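Sorting Things Into Bins: A Talk With the Coach of the Lukcombe Robotics Club

Posted 2024-12-20

The robotics club at Lukcombe meets after classes, in a long open room that other people are still working in. The club has been going for nine years. For most of that time it built small wheeled robots and took them to a regional contest. Two years ago it switched to robot arms, and the coach, who teaches math during the day and asked to be called just "the coach" here, has been explaining that decision to parents ever since.

"They liked the wheels," the coach said. "Wheels go somewhere. You bring a grandmother in and she sees a thing drive across the floor. With an arm you bring her in and it picks up a sponge, and then it puts the sponge down."

The current project is called Gollo. It is the students' name and the coach does not know where it came from. The job is to take ordinary household items and sort them into the right plastic bins using two arms. A student writes a task on a card, such as "all sponges in the low bin," and the team has to get the arms to do it from whatever starting arrangement a different student sets up.

I asked why household items and not blocks.

"We did blocks the first term. Blocks are fine for learning where your arm is. Then you find out you've learned blocks. Every block is the same size and hard on all sides, and the students had tuned everything to that one size. I went to the store and spent very little money and came back with dish soap and sponges, and nothing they had worked on for three months could pick up a sponge."

The sponges have been the main subject of the fall. A sponge is light and it gives when it is squeezed, so the gripper can close a long way before anything resists it. Early on the students had the gripper close until it felt a certain amount of push back, a method that had worked well with blocks. With a sponge it kept closing. Then they tried closing to a fixed width, and that worked until somebody turned the sponge the other way.

"That took most of a month, the business of which way it's turned," the coach said. "The solution they have now is not elegant. They check the long side first and pick one of two widths. A freshman wrote it. It's 14 lines or something and I would not have thought of it, I was trying to get them to do something much harder." 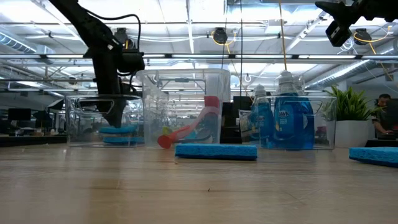 Getting a sponge out of a bin is a different problem from getting one off the table. On the table there is room on every side. In a bin the gripper has to come down past the walls, and if two sponges are close together it can push one into the other. The walls are also clear, and that was the coach's idea.

"I regret it some days," the coach said. "I wanted everybody to be able to see in from their seats. But clear plastic is hard for a vision program. It sees the desk behind the bin and decides there's no wall. We had a lot of bumping in October."

The students' answer was to stop looking for the walls at all. They measure each bin, enter where it sits at the start of the session, and treat that space as off limits except from above. It means nobody can nudge a bin during a run, and there is a rule about leaning on the table.

The bins are different heights on purpose. The low ones are forgiving. The tall one means the arm has to come in from higher up and with its wrist straighter, and the students found that a path that clears the low bins will hit the tall one. One group solved this by always lifting to the height of the tallest bin before going sideways. It is slow, and the coach let them keep it.

"Slow is fine. There's no clock on our project. At the contest there's a clock, and I think it teaches them some bad habits, to be frank with you. They stop fixing things and start gambling. I have students who placed at the contest with a robot that worked one time out of three."

I asked whether the club would go back to the contest.

"Some want to. There's an arm event now, the Imar Open, and a few of the older ones have been reading the rules at me. The entry fee is $700, and that's before the bus. We have raised $1,686 this year from the car wash and the bake sale, and we need motors. So you can do the subtraction. I told them if they can write me a page on why it's worth it I'll read it."

Had anyone written the page?

"I have one that's a paragraph."

The arms themselves stay in the room and are shared by everyone in the club. Students sign up for table time in half-hour blocks. Those not at the table work on code at the desks or, more often according to the coach, stand behind the ones who are at the table and tell them what is wrong. There are usually around 20 students in a session, and the room gets loud.

The club software is called Lloyd. It started as a short script that an earlier student wrote to stop one arm before it ran into the other, and it has grown from there. Lloyd now keeps track of where both arms are and will hold one still if the other is in its way. Students are allowed to change anything in it as long as they write down what they changed and another student reads it first.

"That last part was a fight," the coach said. "They thought reading someone else's code was a punishment. Now they catch things. A student had typed a minus sign where there shouldn't be one, and it would have sent the arm down into the tabletop. The student who caught it was in her second week."

The soap bottles are next. They are heavier than anything else the club has tried, and they can tip. Standing together in one bin, they also leave very little room for fingers between them. The plan is to start with a single bottle standing on the open table and work up to a full bin after the break. The students are split on whether to grab a bottle by the cap or by the body. The coach has an opinion and is keeping it private.

"If I say body, they'll do body, and then when it slips it's my fault. Let them drop a few. The caps are closed. I check the caps myself."

I asked what the coach would tell another school thinking about starting with arms.

"Get two tables if you can. We have one and it's the thing I hear about most. And don't start with the hard objects to impress somebody. We had the school board come by last year and the students wanted to show a toy being handed from one arm to the other. They'd had it working the night before. It didn't work for the board. It worked about ten minutes after the board left, and I have to say the students took it better than I did."

The coach also said to expect that some students will never care about the arm itself. A few of the steadiest members mostly keep the notebook, in which every run is logged with the starting arrangement, the task card, and what went wrong. It is in its third volume. When a group gets stuck they are sent to the notebook before they are allowed to ask an adult.

"Half the time it's in there already. Somebody had the same trouble in the spring and wrote down what they did. Their handwriting is terrible but it's in there."

The last session of December is a short one. The students will put the arms in their rest position, wipe down the table, and turn in their task cards for January. The coach reads them over the break and takes out the ones that can't be done. Last year one card asked the arms to fold the coach's jacket, and it is still in the desk drawer.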